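Drelteda opens its worktop range to small workshops and home tables
For release: September
From Thomas Gatti, Drelteda

I've spent most of my working life leaning on tables, so I'm very pleased to be the one writing this. From this September our speckled worktops, which we've only ever sold to trade buyers, can be ordered by anybody with a bench, a craft room or a corner of the garage to fit out. One top or 20, we'll cut it to your size.

The range has three finishes, called Brisard, Cutov and Morelli. Brisard is the beige one and it's my favourite (I have it at home, under a great deal of clutter).
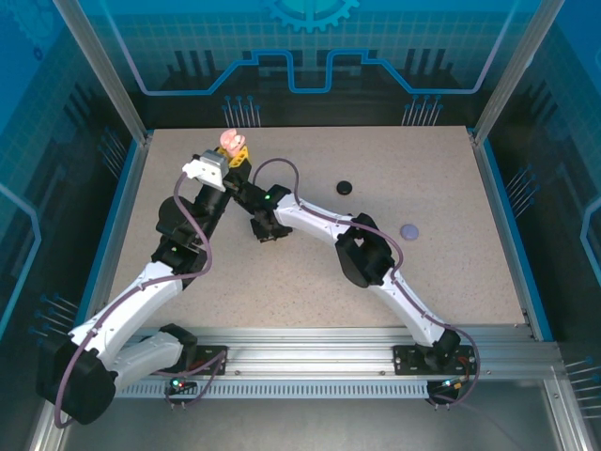 Choosing a colour for a work table sounds like a five-minute job and I can promise you it's not. We went through 70 samples before we settled on these three, and my kitchen windowsill was covered in them for most of the spring. Plain white glares under a lamp, and very dark tops swallow screws, pen lids and anything else you put down. What I like about a beige with fine darker flecks is how well small things stand out on it — a black puck and a pale lavender disc both read clearly against it, and those are about as far apart as two colours get. If you sort beads, mend toys or sew, you'll know why I care.

The flecks are small on purpose. We tried a bigger, bolder speckle early on and it looked lovely in the showroom, but I kept reaching for crumbs that were part of the pattern! The finer one is much calmer to sit at for an afternoon.

Orders come flat, wrapped in card, with the edges already finished. You can put a top on your own frame or buy legs from us, and there's a paper template in the box for marking out the fixing holes. Do use it. I skipped it on my first one and had to start again.

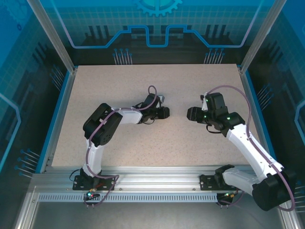

Can I have a sample before I order? We'll post a set of all three finishes to any UK address free of charge, and you can keep them.

Delivery takes 10 working days for standard sizes and a bit longer for odd shapes. We've set aside 2,000 tops for the launch, mostly in Brisard and Cutov, with Morelli following once the second batch is cut. Morelli is the greyer of the three and suits a room that gets a lot of sun.

For everyday care, a damp cloth and a drop of washing-up liquid will do. Please keep scouring pads well away.
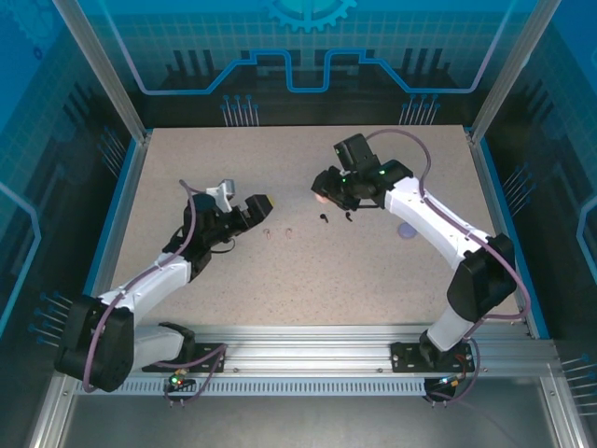 Thomas Brisard wrote to us after trying the samples that he'd put all three on his sewing table for a week, kept going back to the beige, and would like to see it offered with rounded corners as well. Good idea, and we're working on it.

Samples and prices can be requested through the Drelteda website or by phone, from 9 in the morning. Ask for Thomas if you'd like to talk flecks.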